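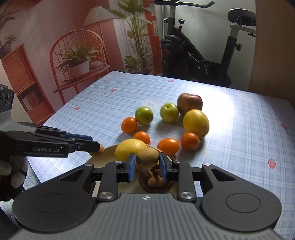

09/01/2018. Bat bench, morning. Tresville want their knock-in report before the captaincy vote, as if the two had anything to do with each other. They have sacked one skipper since August and are about to sack the next, and each new man arrives with his own views on pickups and wants the whole order reshaped. I have started describing faces by fruit, which Kamil says is beneath us, but the old captain's bat has edges you could roll a lemon along and the would-be captain's has a bow in it like the side of a kiwi, and I defy anyone to put it more clearly in the report.

**Rig.** Mallet machine ran fine after I retightened the cam. Set to 53 strikes a minute, which is slower than the manual likes and faster than the landlord does. Old ball, not new. New ball leaves seam marks on the soft grade and then I get a phone call.

**Tresville bats**

- Bat 1 (outgoing captain): 200 strikes on the middle, 172 on the toe. Stopped the toe early when a hairline showed up on the left of the grain. Glued, clamped, will look at it again after lunch. He won't mind. He has other things on his plate.
- Bat 2 (presumed incoming captain): 200 and 200, no marks worth writing down. Rebound got livelier toward the end, so it was probably under-pressed to begin with.
- Bat 3 (wicketkeeper): arrived with a sticker over a crack. A very nice sticker. Not tested.

Kamil Rusnák rang the club to ask whether they still want Bat 1 done, seeing as its owner may not be in the side. He was told that the squad "isn't final," that the chairman would speak on it, and that we should carry on. So we are carrying on. Invoice goes to the club and not the player, please, whoever does the paperwork. Last time we chased a dropped opener for a regrip until the end of the season and got half of it in coins.

**Handles.** Tried the Restau cane against our usual in the flex jig. Restau is whippier and springs back cleaner, but one of the 7 pieces let go at the splice on the first pull, with a noise that made me spill my coffee on the previous page. (Apologies to whoever needs the previous page. It was mostly about sandpaper.) I'd like another batch before I say anything rude. Kamil thinks the splice was my glue and not their cane. Noted, with regret, in his words and my handwriting.

**Grīnberga order.** They now want the sweet spot moved up the blade a thumb's width for slow pitches. Whose thumb was not specified. Used mine. Template is pencilled on the blank by the window, don't plane it until they've answered the email.

**Ritham.** Still claim their bats "feel dead." I watched them bat last month and have a theory, which I'm keeping out of the book.

After lunch: Bat 1 hairline has closed up, glue set hard. Gave it a light sand and put the toe guard on. Not running it again before tomorrow.

To do:

- order linseed, the big can
- new belt for the mallet machine
- ask Tresville for the name to go on Bat 2, and whether it says captain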